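Catura Opens Packing Workroom in Wilville, Offers Reused Cardboard to Local Shops

WILVILLE, February 21, 2019 — Catura, which packs and ships small household goods for independent stores, has opened a packing workroom on Omham Street in Wilville. The room takes over work that was split between two smaller addresses until January.

The new workroom handles items that don't sit well in a standard carton: handles, grips, caps, short tubes and other pieces that are narrow and tend to roll or tip. Orders come in from store owners in lots as small as 5 and as large as 1,000. Each lot is sorted, wrapped and boxed on site.

Catura is also starting a cardboard reuse program at the same address. Flat sheets from incoming deliveries are saved, trimmed and used again as table covers, box liners and dividers. Sheets with old tape or a fold in them are kept as long as they lie reasonably flat. Torn or damp sheets go to recycling.

"We were buying liner board and throwing away cardboard on the same day," said Ifigeneia Kokkinos, who manages the workroom. "A used sheet makes a perfectly good work surface. Small parts don't skid on it the way they do on a bare table, and when it wears out you put down another one."

Tables in the workroom are covered edge to edge, with sheets overlapped where one is too short. Upright items are stood on the cardboard before wrapping so that a chipped cap or a crooked base shows up early.

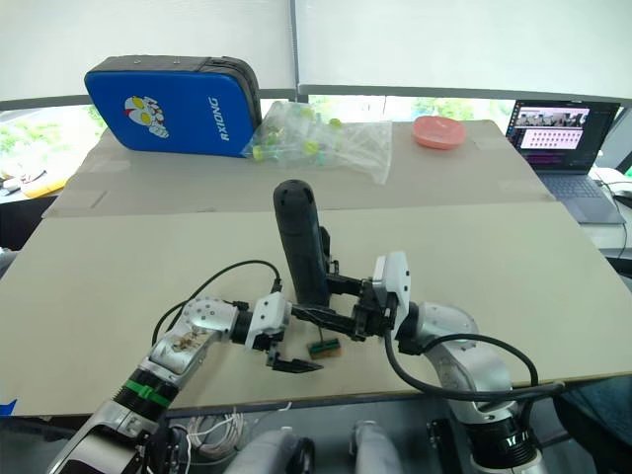 Sarantis, a housewares store that has sent its orders through Catura for two years, asked whether reused board would leave dust or bits of tape on dark-colored goods. The store said it would like to see every black or dark item wrapped in paper before it touches a divider, and it wants its gift orders packed with new board only.

Catura has agreed to both requests and made the paper wrap standard for all customers. New board can be chosen on the order form at no added cost. Stores that make no choice will get reused liners and dividers inside a new outer carton.

Stores in Wilville can also pick up flat cardboard for their own use. Bundles are tied by size and left on the rack inside the side door. Each bundle holds 65 sheets, and a store may take up to two bundles a week. The sheets are free, but they are not cut to order. Anyone who needs a certain size should bring a tape measure and look through the rack before loading.

The workroom will accept clean cardboard from the public as well. Boxes should be opened out flat, with staples removed and loose tape pulled off. Tape that is stuck down firmly can stay. Waxed boxes, food boxes and anything with a strong smell will be turned away.

"People ask if they should trim the edges first," Kokkinos said. "Please leave them. We would much rather have the full sheet — even with a crease across it — and cut it here."

Pickup and drop-off are on weekday afternoons at the side door on Omham Street. Short-term parking is next to the loading bay. Store owners who want to send a trial lot can ask for an order form at the front counter. Trial lots should include a list of the items, any that must stay upright, and the choice of new or reused board.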